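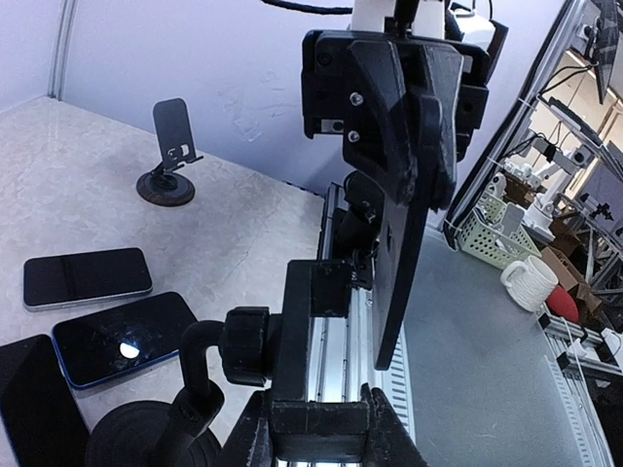 ## How to re-seal the joint around a worktop

When I moved to Karndale, the joint between my worktop and the wall was brown and full of small gaps. I did the work again myself in one evening, and since then I have done it for two neighbours. The method is slow but it is not difficult.

### What you need

- One tube of sanitary silicone, 299 ml (I used Tradura, in ivory)
- A sealant gun
- A plastic scraper and a sharp knife
- Masking tape, paper towels, white spirit
- A small bowl of water with a little washing-up liquid

### 1. Take out the old sealant

Cut along the top of the old line, then along the bottom, and keep the knife flat. Pull the strip slowly with your fingers. If it breaks, cut again and continue. Small pieces stay behind almost always, and for these you use the plastic scraper. A metal one is faster, but on a laminate top it leaves scratches which you will see every morning.
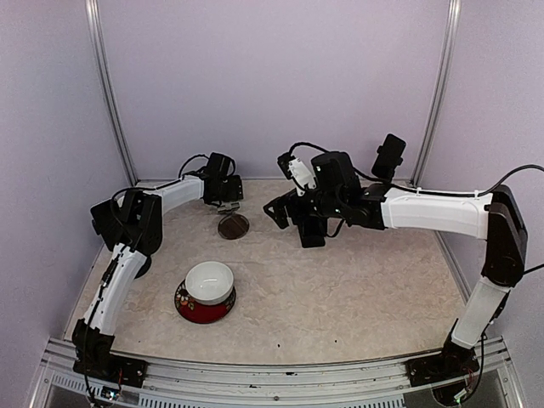
Wipe the joint with white spirit and let it dry fully. I wait one night. Magnus Cowie, who taught me most of this, uses a hairdryer and waits one hour, and his joints look as good as mine.

### 2. Measure and put the tape

My worktop is 1,583 mm on the long side. Write down your own length before you go to the shop. One tube was enough for me, with some left over, but a wide gap takes much more.

Put one line of tape on the wall and one on the worktop. Leave 5 or 6 mm open between them. Press the edges of the tape well, above all on tiles, where the silicone likes to creep into the grout.

### 3. Fill the joint

Cut the nozzle at an angle, a little smaller than you think is right – you can always cut more. Begin in the corner and pull the gun towards you with even pressure. Try not to stop in the middle. At the end, release the lever at once or the silicone continues to come.
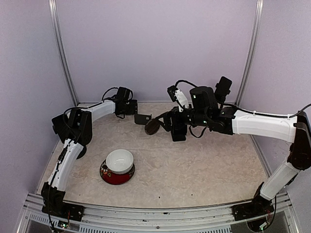
Dip one finger in the soapy water and draw it along the joint one time only. Two or three times makes it worse. Remove the tape immediately, while the silicone is soft, and pull it away from the joint at an angle.

### 4. Leave it alone

Do not use the tap near it for 24 hours. In December, in a cold kitchen, I would give it two days.

### If the gap is deep

Ishbel Strachan asked me about a gap of 16 mm behind her sink. Silicone alone will sink in such a gap. Push a foam backing rod in first, a bit thicker than the gap, and leave a few millimetres at the top for the sealant. The rod is sold by the metre and you can cut it with scissors.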